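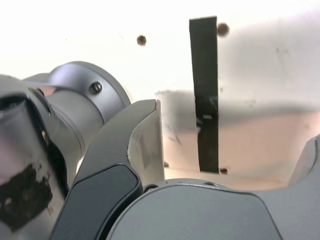
Brikby Business Forum
Marketing and Communications
Topic: Length of the introductory statement on member company pages

Uldis Krūmiņa
Wednesday, July 12, 2023

Members are asked to comment on the proposed change to the directory. At present a company may enter up to 300 words under "Who We Are." The proposal would reduce this to 135 words, with effect from September. Existing entries would remain in place until their next renewal.

The directory received 3,427 visits last quarter, and most visitors left a company page without opening the contact tab. It is our view that long opening statements contribute to this.

hunt_office

Hunt does not support the proposal. Our clients are purchasing departments, and they read the whole entry before they call. A short statement would oblige us to remove our service areas, and those are the first thing a buyer asks for.

Vemura Accounts

We support the change. Our own entry was rewritten in the spring to three sentences and we have received more inquiries since then. I accept that other causes are possible – we also changed our telephone hours.

hunt_office

With respect, three sentences may be enough for a bookkeeping firm. It is not enough for a company with four divisions. Could service areas be moved to a separate field that does not count toward the limit? 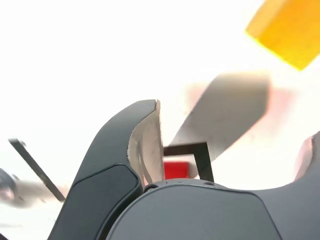

Ilze Bite

I would second the request for a separate field. Irar has the same difficulty, although I agree with Uldis that most entries, ours included, open with the founding date and the history of the firm. A new customer wishes to know what we sell and whom to contact. The history can go lower on the page.

I do not agree that visits to the contact tab prove anything. Our telephone number already appears in the page header, so there is little need to open it.

Uldis Krūmiņa

The point about the header is fair and I will withdraw that part of the argument. A service areas field can be added. Would Hunt accept the lower limit on that basis?

hunt_office

We would accept 200 words with the separate field. We would still object to 135.

Vemura Accounts

Either figure is acceptable to us. Please confirm whether headings are included in the count.

Uldis Krūmiņa

Headings are not included. Comments will stay open until the end of the month.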